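The Long Way Home to Ithaca

My grandmother kept a battered Odyssey beside the flour tin, and I suspect that's why I've never been able to think of Homer without thinking of bread. So when Yuzuki Murakami told me her reading group in Ustaddale was working through the poem aloud, one book a month, in a kitchen, I had the train ticket booked before she'd finished her sentence!

They had reached Book 19 when I joined them, the one where the old nurse Eurycleia washes a stranger's feet and knows him by the scar on his thigh. It's a wonderful book for reading aloud, full of firelight and people nearly saying what they mean, and Murakami (who taught Greek at Kamata for years and still corrects your vowels, very kindly) let the silence sit for ages after the basin tipped over.
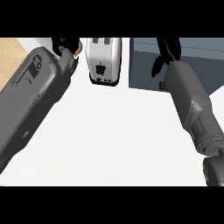 Why does Homer break off to tell us about the boar hunt just as the nurse finds the scar?

The digression holds us in the moment of recognition while it gives Odysseus back his childhood: his grandfather Autolycus, who named him, and the wound he took on Parnassus as a young man.

We argued over that through two pots of tea. Some of us thought the story belonged to the nurse's memory, others to the poet's, and a retired surveyor from Lasovbridge wanted it to be Odysseus himself remembering, which I rather liked.

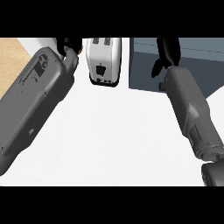 The arms and the white tabletop.

Penelope got the last hour, as she should. Does she know him already when she proposes the contest of the bow? Murakami has changed her mind on this four times and expects to do it again before December, when they get to Book 21 and somebody will have to string the thing.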